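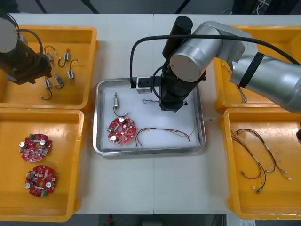
The kitting table at Istdale, with coils and boards on the left, harnesses on the right and the tray in the middle.

The new kitting table: your questions answered

Last updated 9 August 2018

Thank you to everyone who stopped by the table, wrote on the sheet by the kettle or caught one of us in the corridor. There were a good many questions and quite a few of them overlapped, so we have gathered them up and tried to give each one a proper answer. Some answers are longer than they might be, but we would sooner say a bit too much than leave people guessing.

What does the table do?

It puts together the kits that go to the assembly benches. A kit is a coil with its leads, a round control board and a wire harness, all laid out on the padded steel tray so that whoever is building the unit has the parts to hand. Until now each of us has walked to the racks and picked our own, and anyone who has done that walk at the end of a long shift will know how the minutes go. Two arms now share the picking between them, with the yellow bins set out two on either side.

Is anyone losing their job?

No. We know this is the question underneath most of the others, so we wanted it near the top. Everybody who was kitting when the table arrived has a place on the assembly benches, in final test or on the table itself, at the same grade and on the same hours. That was agreed in writing before the order was signed, and the letter is pinned up in the canteen at both Istdale and Jatley. If you would like your own copy, please ask and one will be printed for you.

What about agency staff?

A fair point, and one that the letter doesn't cover as well as it should. The agency contracts run to the end of November as they always would have done. We expect to need people on final test after that, and agency colleagues will hear about those places at the same time as everyone else. We can't promise more than that today, and we'd be doing you no kindness by pretending otherwise.

Who looks after it during a shift?

Each shift has a table lead. On earlies this is Pavithra Bhat, who did eleven years of kitting by hand and has very firm views on how a harness ought to be laid down (she is right, too). The lead fills the bins, watches the first few trays of each batch and decides when to stop. There is no need to be an engineer. If you can tell a good kit from a poor one, you already have the hardest part of the job.

Can I stop it if something looks wrong?

Yes, please do, and you don't have to find anybody first. Any person on the floor may press stop for any reason. You won't be asked to justify it beyond a line in the book, and a stop that turns out to be nothing is perfectly all right. Do stay behind the marked line while the arms are moving, even if a part has dropped and it would only take a second to reach for it.

How fast is it?

Slower than a practised pair of hands, at the moment. In our last full trial day at Istdale it finished 137 trays, and the best hand shift on record is 161. The difference is that it will carry on through breaks, and it will do so without a sore shoulder. We have set the target at 100 good trays a shift for now so that the leads have time to check things without feeling chased.

Why are the harnesses such a bother?

Because they tangle! A board is always the same shape, but a bundle of thin wires with a connector on the end will lie however it pleases, and half a dozen of them together will knot themselves up given any chance at all. Coils have leads that curl about as well, though they are a little better behaved. If you are filling the bins, shake the harnesses out first and don't pile them high. Felley, who supply them, are looking at whether they can send them in a looser bundle.

Does the camera on the arm film us?

The camera on the right arm's wrist is there for the work in the tray. The pictures are used for checking picks and for nothing else. They are not used to time anybody, they don't go to line managers, and they are cleared from the system after 2000 trays. If that ever changes you will be told beforehand and asked what you think.

I have always liked kitting. Do I have to give it up?

Several people said this to us, and we were glad they did. It is steady work, you can have a chat while you do it, and not everyone wants to sit at a bench all day. The small orders and the repair kits will still be picked by hand, as will anything for the Joseph range, whose parts come in too many sizes for the table. There are places on that team and we'd like them to go first to people who enjoy it.

Will my pay change?

Table leads receive the setter's allowance from the day they finish training. Nobody's basic pay goes down. Anyone moving to final test keeps their present rate while they learn, then goes on to the test rate if it is the higher of the two.

How do I get trained?

Put your name on the list outside the Istdale office, or ring through from Jatley. Training takes four half-days, in paid time, and you'll spend most of it at the table with one of the leads - there is a short booklet, but it really is short. If you need it in larger print or would like someone to go through it with you, just say.

Is Jatley getting one?

Not before November. We want to see how the first one settles in, and Jatley has a floor to be relaid before anything heavy goes on it.

My question isn't answered. Where do I send it?

The sheet is still up by the kettle, and you needn't sign it. You can also speak to Pavithra or to your own supervisor, and new answers will be added to this page as they come in.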